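Grey cloths, white table, happy me

4 May 2019

I have finally become a person who folds her cleaning cloths, and I'm so pleased about it that you all have to hear. For years mine lived in a wad under the sink. Then Yolotzin Lozano came to stay in December, opened that cupboard, laughed for a good minute and taught me her fold.

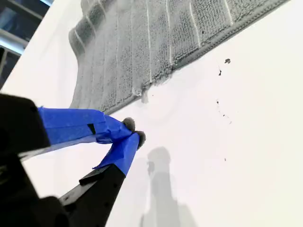
Microfibre is my favourite thing to clean with, full stop. I like a grey one with raised ribs and a proper hemmed border, because the hem gives you a straight line to fold against. Crumbs are another matter (there's always a dark speck or two on a white top!), so I wipe first and fold second. 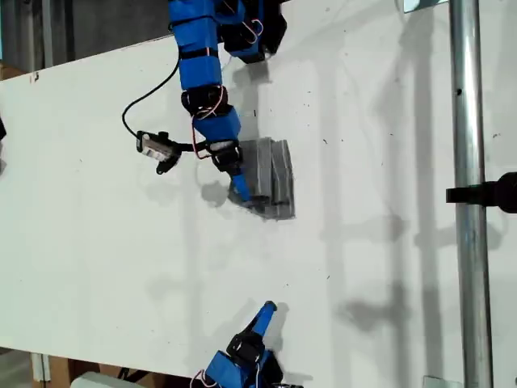 Grey on white, my favourite colour combination.

Yolotzin's method is easy. Lay the cloth flat, smooth it from the middle out, then bring one corner over to meet its neighbour. Don't yank it! The looped kind grabs at itself, so go gently. 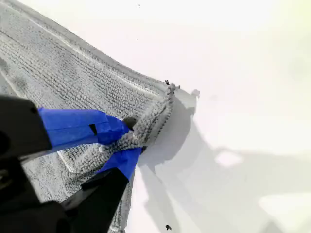

Then halve it again and give it a pat. I do mine with the radio on and a cup of tea going cold beside me, and I've got through 20 in one sitting, which felt like a personal best.

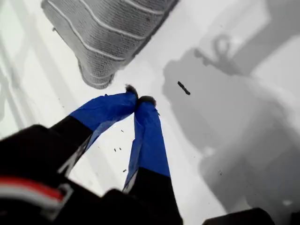
They stand on their edges in the drawer now, like files, and I keep opening it just to look. Next up, the tea towels.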